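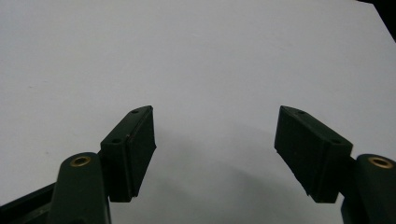

2020-02-29

Humness paper stock, moisture conditioning. The second batch of 300 sheets was moved to the storage room and left unwrapped, as agreed in January. Relative humidity at the close of the session was 31 percent. The hygrometer from Talukder reads low against the wall unit -- correction still to be determined. Sheets with curled corners are to be kept apart and entered in the Iter log. The next weighing will follow the same order as the first.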